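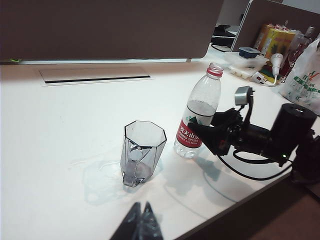 How a parcel gets from a shop to your door

When someone buys a thing from a website, the thing has to be moved. Moving it is called delivery, and the people and vehicles that do it are called a delivery network. This page follows one parcel through a network, from the order to the doorstep.

The order

An order is a message. It says what was bought, who bought it and where it should go. The shop's computer checks that the item is in stock. If it is, the computer sends the order to a warehouse, a large building where goods are kept on shelves. Every shelf has a code, a bit like a house number.

Our parcel is a torch ordered from a shop called Ekari. The torch is kept in a warehouse in Brindside.

Picking and packing

A worker called a picker goes to the right shelf and takes the torch. The picker scans its barcode. A barcode is a row of dark and light stripes that stands for a number. If the number matches the order, the scanner beeps once. If it does not match, the scanner beeps twice and the picker puts the item back.

The torch then goes to a packing bench. The packer chooses a box slightly bigger than the torch and fills the gaps with paper. A box with gaps in it can be crushed when other boxes are stacked on top.

The label

The label carries the address, the postcode, the weight and a tracking number. No other parcel in the network has the same tracking number while ours is travelling. Each time the parcel reaches a new stage, its label is scanned and the time is saved. This is how a customer can look up where a parcel was last scanned. Between scans, the computer only knows that the parcel is on its way.

The sorting centre

A lorry takes the parcel to a sorting centre run by the carrier, Keane. A carrier is a company that moves parcels for other companies. In the sorting centre, parcels travel on a moving belt under a reader. The reader finds the postcode and the belt sends each parcel down one of 70 chutes. Each chute leads to a cage on wheels, and each cage goes to one area.

Fionnuala Horgan manages the night shift there. Her team begins when the evening lorries come in and must have the last cage loaded before morning. Labels that are creased or torn cannot be read by the machine, so those parcels go to a side table and are read by a person.

The last part

The cage with our torch in it goes to a small depot at Ditach. A computer puts the addresses in order so that the van does not cross its own route more than it needs to. The driver loads the van backwards: the last parcel to be delivered goes in first.

Standard delivery within the country takes two or three days. Almost all of that time is spent waiting for the next lorry or van. In December there are more parcels and the wait can be longer.

Parcels going abroad

A parcel sent to another country needs a customs form. Customs officers check what comes into a country. The form says what is inside and what it cost. Some goods are taxed when they arrive, and some, such as certain batteries, may not be allowed on an aeroplane.

Is free delivery free?

Drivers, fuel and boxes all have to be paid for. When a shop offers free delivery, it pays the carrier itself. It may make the price of its goods a little higher, or it may accept a smaller profit on each sale.

Words to know

Carrier: a company that moves parcels.
Depot: a building where vans are loaded.
Customs: the office that checks goods entering a country.
Stock: the goods a shop has ready to sell.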